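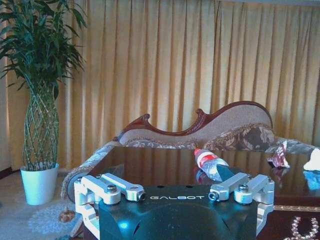 5/13/25. Second full day on the parallel gripper comparison, and the first one spent on the coffee table. The bench tests at Griltstead were all done on grey rubber matting, which gives a clean depth return and hides most of the trouble we get in ordinary rooms. The brief from Belmonte asks for living room clearing, so the trials have moved to a living room. The bottle with the red cap, lying on its side on the polished top, is the standard item for today. The tabletop reflects the curtains in long vertical streaks, and the wrist camera sees those streaks as well as it sees the bottle. I expected that to be the main source of error and set the day's plan round it.

Controller first. I kept the Drelari force loop from yesterday with the gains unchanged and ran it against plain position control. Position control is quicker to set up and I would like to be able to use it. On the bottle it closes to a width I choose in advance, and if the width is 2 mm too small the wall buckles, and if it is 2 mm too large the bottle turns between the fingertips as soon as the arm lifts. There is no setting that suits both the label area and the neck. The force loop takes longer to settle but the same setting worked at either place. Closing time went up by 200 ms per grasp. I can live with that for clearing a table. I would not want it for anything on a conveyor.

Approach angle matters more than I had written down in March. With the bottle lying diagonally to the gripper, a straight approach puts one fingertip on the plastic well before the other and pushes the bottle away. It then rolls. Rotating the wrist so that the fingers close square across the body fixes this, provided the pose estimate has the long axis right. The estimate had the axis wrong by more than 15 degrees on 22 grasps today. In nearly all of those the estimator had joined the bottle to its own reflection and fitted one fat object to the pair. The cap helps a good deal. It is a strong colour and it gives the software an end to work from. When I turned the bottle so that the cap pointed away from the camera, the axis error got worse.

Tried three things against the reflection problem, in this order:

Lower exposure. Reduced the streaks, but also lost the edge of the clear plastic. No gain overall.

Depth threshold at the table plane, discarding everything below it. This removes most of the reflection, as the mirrored image sits below the surface in the depth data. It fails where the depth data is missing, and depth is missing over much of the clear part of the bottle. Partial gain.

Second view from 12 cm to the left before committing to the grasp. The bottle and its reflection shift differently between the two views and the estimator separates them. Best result of the day. Costs one extra arm move per pick.

I will keep the second and third together. The first goes back to its default.

Wrappers next. The crumpled red and white one is light enough that the contact threshold does not trip reliably. The fingers closed fully on several attempts and the controller reported an empty grasp with the wrapper plainly held. Lowering the threshold cured that and then gave false contacts from friction in the linkage during ordinary closing. The spare gripper, with direct drive and no linkage, does better here: its motor current is quieter and a lower threshold is usable. It does worse on the bottle, where its shorter stroke leaves very little clearance on each side and any axis error ends in a collision. So neither one wins on both items. I have noted it as a draw and left the weighting to Belmonte, who know what their customers leave on tables.

The rounded fingertips are a mixed result. On the bottle they are good, because contact stays near the middle of the tip even when the angle is slightly off. On anything flat they ride up over the edge. I have asked Stodameo for a set with a flat lower lip, same hole spacing, so that I can swap tips without recalibrating the tool centre. Their last set arrived with the spacing out by half a millimetre and I had to open the holes with a file.

The string of beads is not on the task list, but I ran a few picks on it at the end. Grasping is easy, any point along the string will do. Placing is poor. The controller treats the part as rigid, the trailing length drags over the trim, and the release position is wherever the drag has left it. Logged as out of scope.

Logging: 2,639 frames kept from the wrist camera after removing those with motion blur. Joint data is on the same clock now, and the offset I saw yesterday has gone. It was a buffer setting on the controller side. The force channel still drops samples when the arm and the gripper move together. I raised the sample rate to 1,000 Hz to see whether the drops scaled with it, and they did, so it is a bus load problem. Back down to 500 for the next run.

For the next session: repeat the bottle with the curtains drawn back, same poses, force loop only. Check the bolts on both finger brackets before starting and again after the first hour. Charge the spare battery. Find the torque figure for the wrist flange, which I have written down twice with two different values.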